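Reading Room > Short Fiction > Workplaces

Open Day at Faverberg

The demonstration was scheduled for 2 p.m. and had been allotted 19 minutes, including questions. Marloes Willems signed the visitor sheet and was issued a badge with the wrong first name on it. She turned it over and clipped it to her jacket with the blank side out.

She had been sent by Stoler to recommend for or against a purchase. Stoler packed replacement parts for water filters, nearly all of them small. The form in her bag had room for one recommendation and 700 characters of comment.

Setsuko Sasaki ran the cell. She explained that the task was called Hoshino, after the test procedure it was taken from, and that it used a fixed set of parts: a green piece of irregular shape, an orange box, a blue cube. The green piece was the one that mattered. A cube presents flat faces to a parallel gripper. The green piece presents whatever side it has landed on.

"Grip force is limited in software," she said. "Position error is logged on every attempt. The log is public. You may take a copy."

She pressed a key, and the arm went down to the green piece.

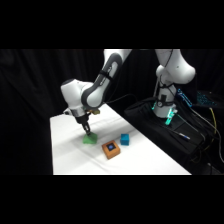 Shigeru Iwasaki asked whether the force limit was set per object or once for the whole run, and whether anyone had tried it with the limit removed. He asked from the back row, without raising his hand.

"Once for the whole run," Sasaki said. "With the limit removed, yes. In October. We replaced the fingertips."

Iwasaki wrote this down. Marloes, who had been about to ask the same thing in a less useful form, wrote it down too.

The second arm took no part in the Hoshino task. Sasaki mentioned it only to say that its controller was the older of the two and that she preferred it. A man near the door wanted to know the price. She told him the price was handled by Jacqueline Bouvier, at the desk by the stairs, and that there was coffee there as well.

The log was brought up for those who wished to see it. It held 2000 attempts. Marloes scrolled through the failures, which were sorted by cause: slip, missed contact, part out of reach, operator stop. Under operator stop there was a comment field, and in most rows it was empty. In one row someone had typed "did not like the look of it."

"Whose is this?" she asked.

"Mine," said Sasaki.

"Was there a fault?"

"None was recorded."

Marloes read the row again. The position error was within tolerance. The force was within tolerance. The attempt would have been counted as a success if it had been allowed to finish.

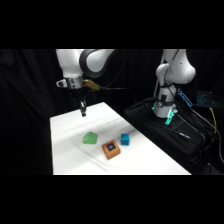

She thought about the packing line at Stoler, where Chiyo Higuchi had worked the last station for as long as anyone had kept a roster. Higuchi stopped the belt several times a shift. The reason code she entered was always 7, Other. Management had asked twice for a more specific code and had received, twice, the number 7.

"Does the stop count against the cell?" Marloes asked.

"It counts against availability," Sasaki said. "I have asked for it to be reported separately. The request is open."

At the desk by the stairs Bouvier gave her a quotation in a gray folder. Marloes sat down with her coffee and took out the form. Under Recommendation she wrote: Purchase, one cell, trial period. Under Comment she wrote that the operator must retain a manual stop, that no reason should be required for its use, and that Higuchi should be asked whether she wanted the job.

She had 512 characters left. She drew a line through the space, as the instructions required, and went to find the bus.

Filed under: Short Fiction, Automation, Under Ten Minutes
Contact the editors | © Purier Quarterly | Back to top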